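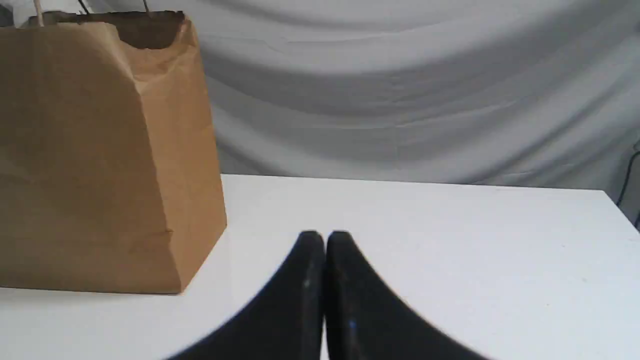 Papiertüten oder Klarsichtbeutel zum Einpacken?

kubicek_fan
Hallo zusammen, ich packe seit November kleine Bestellungen für die Abholung und überlege, von Folie auf braune Papiertüten mit gedrehten Henkeln umzusteigen. Bei Novholm kosten 90 Stück weniger als bei Ellico. Hat jemand Erfahrung, ob die Henkel halten?

Ninus
Wir nehmen solche Tüten schon lange. Bis 9 Kilo hatte ich keine Probleme, aber die Kartons müssen flach auf dem Boden liegen. Sonst bekommt das Papier Falten und die Tüte steht schief.

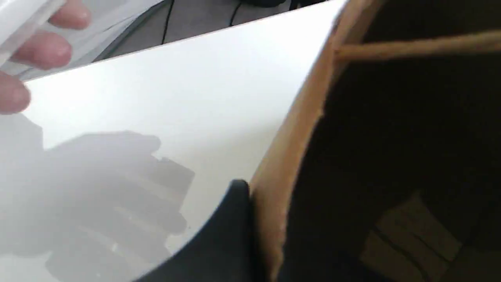

Folie verwende ich nur noch für Sachen mit glänzender Oberfläche, weil sie sonst Kratzer bekommen. Erst Folie, dann in die Tüte.

paketmaus12
Da bin ich anderer Meinung. Doppelt einpacken ist Verschwendung! Seidenpapier reicht völlig.

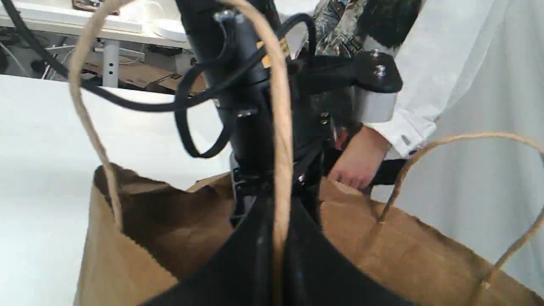
Igor Hrnčiar

Seidenpapier rutscht mir immer weg. Mein Rat ist, beim Einfüllen den Rand mit einer Hand festzuhalten und die Henkel nach außen zu legen. Wenn der Rand einreißt, ist es nicht schlimm, solange die Henkel gut kleben.

paketmaus12
Am Rand reißt es aber dann weiter. Ich würde so eine Tüte nicht mehr ausgeben.

kubicek_fan
Danke euch, ich bestelle am Sonntag erst einmal 12 Stück zur Probe.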